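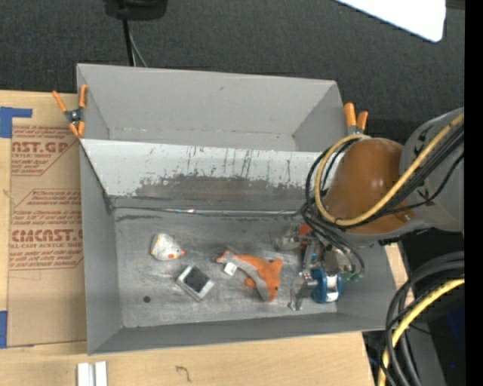 Latifa Benmoussa still thinks we should of stayed a toy swap and left the repairs to other people. She may be right. We do both.

About > Who we are > Our story

Print this page | E-mail this page

Lisbridge Toy Exchange. Started in December, one rented room over the Tralletti bakery, 82 toys on the shelves and a borrowed till. Now on Khoo Street, ground floor, ramp at the side door. Almost 2000 toys went out to families last year. Plush, puzzles, board games, ride-ons. No car seats, no cribs, please stop leaving them on the step.

How it works. Bring a toy, take a toy. Nothing to bring? Take one anyway, pay what you can. 440 member families at last count, membership runs twelve months from the day you sign up. Under-threes sorted seperately, small parts checked by hand.

Repairs: seams, stuffing, wheels, most battery doors. No electronics beyond that. Allow two weeks, longer before the holidays. Unclaimed repairs go back on the shelves after 60 days, ticket stub needed for pickup.

Schools and daycares can borrow by the crate, we deliver inside Lisbridge only. Fatico Elementary was the first to sign up and still has our good train set.

Room hire for birthday parties, see Rates. Page last changed 3/29/26, new opening hours to follow.

Search this site Enter keyword Go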